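Journal > Workshop > June

Home Entries Workshop Garden Letters

6 min read

The sock cell, a day of cables and bolts

I was in at Gatholm before eight and had the cell to myself until lunch. Jemonura is the name on the job sheet, but everyone calls it the sock cell. It has two arms on one rail, a white table with three walls, and the wooden tray with its twelve squares.

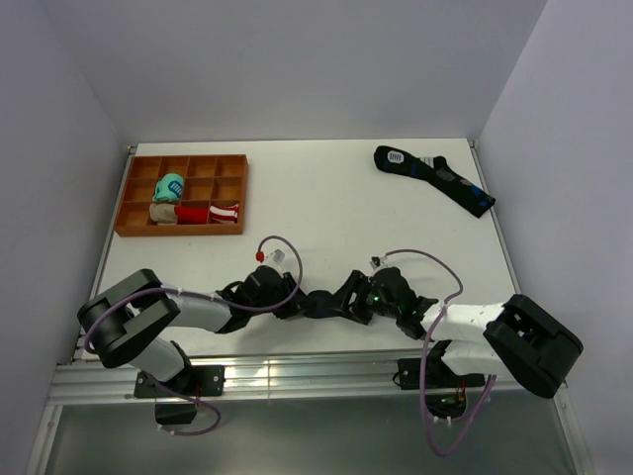 The job today was the right arm. It had been stopping with a position fault on the wrist, always when it reached toward the middle of the table, and always clearing itself after a restart. The night log had 9 of these stops in it. The left arm had none. Both arms run the same program mirrored, so I left the program alone and started with the cable.

The gripper cables are purple-grey and run back over the forearm. On the left arm the cable is tied down along its length and curves around the elbow. On the right arm it hangs in a long loop below the edge of the table. I have written about that loop before, in the spring, and did nothing about it then. Unnur Kvaran thinks the loop is fine and that a cable with slack lives longer than a cable without. She is right up to a point. My worry is what the weight of it does to the plug when the arm is stretched out.

I locked out the power, hung my tag, and waited for the drives to discharge. Then I undid the plug on the right gripper and looked at the pins with the loupe. Two were a little dull. None were bent. I cleaned them with contact cleaner and a lint-free swab, let them dry while I made coffee, and put the plug back until it clicked. I powered up and moved the wrist by hand through its whole travel with the brakes released. The reading on the pendant jumped once, near the far end. So the plug was part of it at most.

Power off again, tag back on. I followed the cable down past the forearm with my fingers, bending it a little at a time, and found a soft place close to where it starts to hang free. The jacket was whole. Inside, one of the cores must be broken or nearly so, and it opens up when the arm stretches. I had a spare from the Baldursdóttir order, same length, same ends. I changed it.

Notes for whoever does this next, which will probably be me:

The old cable comes out from the gripper end first. If you start at the base, the plug catches behind the elbow and you have to back it out again.

Put the first tie a hand's width from the plug and leave it loose until the arm has been through every pose. I pulled it tight too early the first time and had to cut it.

Keep the loop. I made it shorter than it was, but I did not get rid of it. With the arm all the way out there is still slack, and with the arm folded the loop stays off the floor.

Do not lean on the mounting plate while working underneath. I did, and then had to check all the bolts.

The bolts needed checking anyway. The plates sit on the silver rail and the bolts are small. They get checked every 2,000 cycles, and the last signature on the card was mine, from a good while back. On the left plate everything was where it should be. On the right plate one bolt took nearly a quarter turn before the wrench clicked. I marked all of them again with the yellow paint pen and signed the card. A loose plate by itself would not give the wrist fault, but it would make the right arm miss a little to one side, and I have been blaming the camera for that.

Lunch was late. Lentil soup from yesterday.

In the afternoon I did the gripper fingers. They wear at the tips from rubbing on the table when they go in under thin fabric. I wiped them with alcohol and ran the feeler gauge between them, closed. The left pair was good. The right pair had a gap on one side, so I loosened the finger, pushed it home, and tightened it again. I wrote the new zero into the settings and saved a copy under today's job number before I could forget. Last month I forgot, and lost it at the next restart, and spent a morning wondering why the grip was weak.

After that came the test run, 40 picks with both arms, slow speed. I use the same socks every time because I know how they behave. The long black ones are the hard ones. They slide over one another and the arm often comes up with two. The short ones with stripes are easy to see but they are springy, and they like to lie across the dividers and not down in the squares. The program counts that as placed. I do not, and I have told the Nusesby people so in writing. They answered that the tray walls could be taller. Maybe. I would sooner have the arms let go lower.

No position faults in the whole run. The right arm dropped one sock at the start, before I remembered to set the speed of the close to match the new zero. After that it held everything it picked up. I put it up to normal speed and let it go on while I swept.

Unnur came by at four and looked at the shorter loop and said nothing, and then asked if I had kept the old cable. I had. She wants to cut it open and find the break. I labeled it with the arm, the side and the place where it felt soft, and left it on her bench.

Still to do: order another spare, as there is none on the shelf now. Look at the left cable the same way, even though it gives no trouble, because it went on at the same time as the one that failed. Ask about the 24 volt supply, whose fan has a rattle when it starts cold. Wipe the rail, which has fine lint in the grooves along its whole length. The vacuum does not get it out and a dry brush only moves it along. I think a damp cloth over a flat stick, with the power off.

I left the cell running at twenty to six with the fault log open on the screen. If it is clean in the morning I will close the job. My knees hurt from the floor, and I need to bring the foam mat back from home.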